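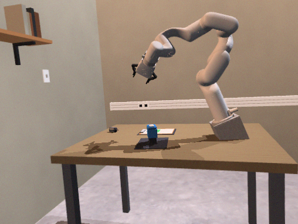 Monthly safety check, ground floor and yard
Brilmont building, Dellosstead
Checked by: Fuad Gudeta
Copy to: Prodromos Nikolaidis
Date: Jul 6, 2024

Marks used: OK = no action. FIX = repair needed. WATCH = look again next month.

1. Exits and walkways

1.1 Main exit door opens fully and closes by itself: OK
1.2 Side exit door opens fully: FIX
Comment: The door opens, but it touches the floor in the last part and I must push it with my shoulder. An older or smaller person may not manage this. I think the lower hinge has become loose. Please repair before the next visit of the insurance inspector.
1.3 Exit signs lit: OK
1.4 Corridor to the yard kept free: WATCH
Comment: Two pallets from Worku were standing along the wall. The free width is still enough for one person, not for two. I asked the delivery people to put them in the store and they did it while I was there. It is the same remark as last month.

2. Fire equipment

2.1 Extinguishers in place, seal not broken: OK
2.2 Inspection tag readable: FIX
Comment: The tag on the extinguisher beside the kitchen has been in the sun and the writing is almost gone. I could read the month, October, but not the year. Please ask the service company for a new tag and to confirm the year from their own list.
2.3 Fire blanket in kitchen: OK
2.4 Alarm test button pressed, sound heard in all rooms: OK
Comment: In the washroom it is quiet when the fan is running, but it can be heard.

3. Electrical

3.1 Covers on all outlets: OK
3.2 No extension cord plugged into another extension cord: FIX
Comment: Found in the front office, under the desk by the window. I unplugged the second cord and left a note. The person needs one longer cord, please order it.
3.3 Free space in front of the electrical panel: OK
3.4 Cords without damage: WATCH
Comment: The cord of the floor polisher is bent hard near the plug. No wire is visible. Please do not wind it so tight.

4. Storage

4.1 Shelves fixed to the wall: OK
4.2 Load sign on each shelf unit: FIX
Comment: The big unit has a sign for 300 kg and the one next to it has a sign for 700 kg, but they look to me like the same model. One of the signs must be wrong. Until we know, please treat both as 300. Prodromos, do you still have the papers from when they were bought?
4.3 Heavy items on the lower shelves: OK
4.4 Cleaning products in their own containers, with label: WATCH
Comment: The Kestidine floor cleaner is in its own bottle, but the cap does not close well. I put the bottle in a tray.

5. Ladders and steps

5.1 Ladder feet have rubber: OK
5.2 Ladder locked when not in use: OK
5.3 Steps to the yard not slippery: FIX
Comment: The strip on the lowest step is coming off on the left side. I pressed it down, but the glue is old and it will not hold. A new strip is needed.

6. First aid

6.1 Box is complete: FIX
Comment: Missing are the small bandages and the eye wash. The scissors are there again.
6.2 List of emergency numbers on the wall: OK

Remarks from Prodromos Nikolaidis, added after reading

Item 1.2: I will ask for the hinge this week.
Item 4.2: Papers not found yet. I agree with 300 on both for now.
Item 6.1: Ordered.

Next check: same list. Please begin with 1.2, 3.2 and 5.3.

Contact the building office | © 2024 Brilmont | Back to top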